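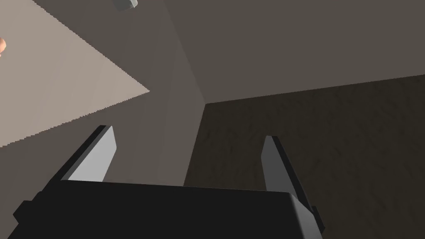 Is the Pekholm Edition worth paying extra for on a used Wollel Gondodora?

gravelshoulder
8 March 2018

I'm looking at a used Wollel Gondodora at Bilyk, which is the big used lot out by the highway where I live. They have two on the lot. Same engine, same gearbox, close enough on miles that I don't care about the difference. One is a regular car. The other is a "Pekholm Edition," supposedly one of 500, and they want a good bit more for it.

What you get for the money, going by the window sheet: a numbered plate on the center console, different wheels, a badge on the trunk, dark brown textured trim panels across the dash and doors in place of the plain gray ones, and "sport-tuned suspension." There's also a line on the sheet for a $562 "edition certification fee." I asked what that was and the salesman said it covers confirming that the car is real. I said I thought that was his job before he put the sticker on it. He laughed and didn't take it off.

My questions. Did the factory change anything in the suspension, or is it just a word on a sheet? Does a limited run of 500 mean anything for resale on a car like this? And is there any way to check that it's a real one that doesn't involve paying the people selling it?

I drove both on the same loop and couldn't tell them apart, but the roads here are flat and I'm no race driver. The plate says 7 on it, if that matters. The salesman sure thought it mattered.

torquewrenchdad

Real or not, it's a trim package. I had the regular Gondodora for four years and looked at an Edition when I was shopping. Same brakes, same engine, same seats with different stitching. The springs might be a little shorter. Nobody buying it from you later is going to measure the springs.

Low numbers only matter on cars people already want. If there were 500 beige filing cabinets made, I wouldn't pay extra for number 7.

Walk away from the fee. If they won't drop it, buy the regular one somewhere else.

lowbeam_larry

The answer before mine is right about the fee and a little lazy about the rest, so let me go through it.

Start with the suspension. "Sport-tuned" can mean new springs and dampers, or it can mean somebody in marketing had a busy week. On any special edition the way to find out is part numbers. Springs usually have a paint mark or a tag, and dampers have a number stamped or printed on the body. Get the numbers off both cars while they're sitting on the same lot, then take them to a Wollel parts counter and ask if they're listed as the same part. Do it in person if you can, on a slow weekday. If the numbers match, you have your answer and you also have something to lay on the salesman's desk. If they don't match, ask what a replacement set costs, since you'll be paying that one day.

Also look at whether they're even original. On a car this age a previous owner may have put regular dampers back in when the first ones wore out, and then you'd be paying for a suspension that left the car years ago.
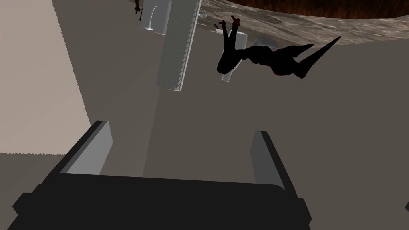

Then the plate. A numbered plate is a small piece of metal held on by two screws or some tape. I wouldn't give it any weight without something to back it up. What you want is the original build sheet or the option code on the car's own label, plus an old service invoice that mentions the edition from before Bilyk ever owned it. Run the VIN through a Wollel dealer's service desk and ask them to read you the options. Mine did it for free, and it took less time than the coffee. If the edition code isn't there, the plate is a souvenir. I'd also be wary of a low number. Those get bragged about more, so they get copied more. 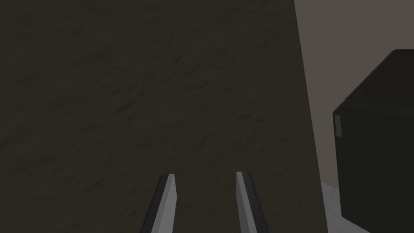

The trim panels are where I'd spend the most time, because they're the part you'll look at every day and the part that's easiest to fake. Plain gray panels can be wrapped or sprayed over by anyone with a free weekend. A rough grain in a dark color is also very forgiving. Look at the brown surface in the picture, with its mottled streaks, and then at the smooth pale wall to the right of it. A scratch or a filled hole would have to be pretty bad before you'd spot it in the first one. So don't judge the panels by looking straight at them through the driver's door. Open the glove box and check the edge of the panel, where a spray job tends to get thin or stop in a ragged line. Run a fingernail along the seam by the door handle. Compare the left door to the right door in daylight, with the grain going the same way on both. And ask what one replacement door panel costs. I was told 15 weeks for a trim piece on a different limited car once, and that was after they'd found one.

On resale, I'll believe it when I see somebody's bill of sale. Asking prices in ads prove what people hope for. Search for Editions that have been listed since last April and see if they're still up. Around me there were two and neither one had moved.

If it all checks out and you like the brown, offer what the regular car costs plus a little for the wheels, provided the wheels are straight. I wouldn't go beyond that.

torquewrenchdad

I stand by the filing cabinets.

gravelshoulder

Went back with a flashlight. Couldn't read the dampers on the Edition because of the dirt, and they wouldn't put it on the lift for me "until we're serious about numbers." The service desk is supposed to call me back on the VIN. The fee is still on the sheet, but now he calls it negotiable.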